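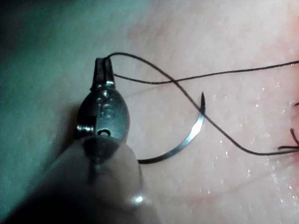 Skurnotside Demo Tape Set

README, last changed in September

Skurnotside is a set of transcribed lyrics and track notes from metal demo tapes, mostly death metal and grindcore, with a smaller share of doom. It covers 243 demos and 4000 text entries. An entry is a lyric sheet, a liner note, a thanks list or a tape label.

What is in the folders

lyrics/ - one plain text file per song, UTF-8, line breaks kept as printed
notes/ - liner notes and thanks lists
labels/ - typed copies of tape labels and spines
tapes.csv - one row per demo: band, title, year, country, subgenre, running time
No audio is included.

How the text was made

Most entries were typed by hand from the printed inserts. Handwritten inserts were typed twice and compared. Words that could not be read are marked [?]. Nothing was filled in by ear, so a song with no printed lyrics has no file in lyrics/, even when the vocals are clear enough to follow.

Spelling mistakes are kept. Bands changed the spelling of their own names between tapes, and tapes.csv gives the name as it stands on that tape. The column band_id ties the variants together. Urkeo, for instance, shows up under 3 spellings.

Subgenre tags

Tags were given per demo. A band that moved from thrash to death metal between tapes will have different tags on each. The tag "other" is used for 99 demos, and that is too many. Splitting it up is planned for the next version.

Known problems

- The Kassab split tape is listed twice, once per side. Both rows share a tape_id.
- Running times come from the inserts and are often wrong.
- Years in square brackets are guesses from postal addresses or show flyers.
- Zaten lyrics are in two languages on the same sheet and have not been separated.

Content

Lyrics contain gore, violence and some slurs. They are not filtered or flagged.

Use

Free for research and personal reading. Rights to the lyrics stay with the bands. A band that wants its text taken out can open an issue with the tape_id - removals go into the next version, and the row in tapes.csv stays with the text fields blank.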